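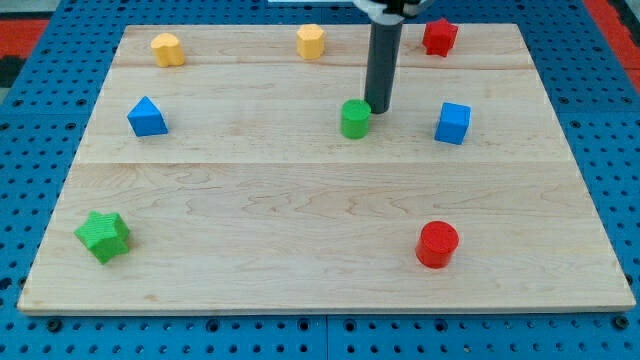
Relmont to host free woodcraft open weekend as Tenness Timber Library opens its doors

Relmont, May: Anyone who has ever stood in a hardware shop wondering which board to bring home is warmly invited to the opening weekend of the Tenness Timber Library, a new lending collection and shared workshop in the old Govindasamy drapery building on the main street of Relmont.

The library lends timber samples in much the same way your local branch lends books. Members can borrow a piece for up to 31 days, take it home, hold it up against the kitchen bench or the bookshelf they're hoping to match, try an oil or a wax on the offcut that comes with it, and bring the sample back when they've made up their minds. There are 44 species in the opening collection, from well-loved Australian hardwoods such as jarrah, spotted gum and blackwood through to maple, ash and walnut from overseas, and each one has a card explaining how it behaves under a plane, how it takes glue and what colour it's likely to turn after a few summers beside a sunny window.

"I grew up in a house where every stick of furniture had been mended at least once, and I suppose I never got over it," said founder Hakim Hutapea, a cabinetmaker who has been gathering the collection in his own garage (and, with his family's considerable patience, his own hallway). "People ring me and say, 'I've got Nan's table and one of the leaves is gone, what is it made of?' I love those calls. I want them to be able to come in with a drawer under their arm and sit down with a cuppa and work it out."

Visitors are encouraged to do exactly that. On Sunday, from 10 am, Hakim and fellow woodworkers will be at the identification table to look over any small pieces that can be carried in safely. Larger items are best brought as a photograph, along with a close view of the end grain if you can manage one.

Five short demonstrations will run through the day, covering sharpening a hand plane, edge-jointing boards, choosing a finish for food surfaces, repairing a loose chair rung and turning a simple spoon blank. Each demonstration takes 6 people at the bench, with plenty of standing room behind for those who'd sooner watch. Kids are very welcome with a grown-up, and there'll be a sanding corner for the littlies, so please don't dress anyone in their good clothes!

Seltero Joinery has donated the workshop benches and racking, and will supply offcuts for beginners' classes through the winter.

Entry is free, and membership forms will be available at the front counter. The building has step-free access from the rear car park, and the sausage sizzle starts at noon.

Media contact: Hakim Hutapea, Tenness Timber Library, Relmont. Interviews and workshop visits can be arranged on request.

31 shares | 5 comments

Get Relmont community news in your inbox. Sign up to our newsletter. You can unsubscribe at any time.

Related releases
Winter class program announced for beginner woodworkers
Seltero Joinery welcomes new apprentices
Main street parking changes begin this month
Relmont repair café looking for sewing machines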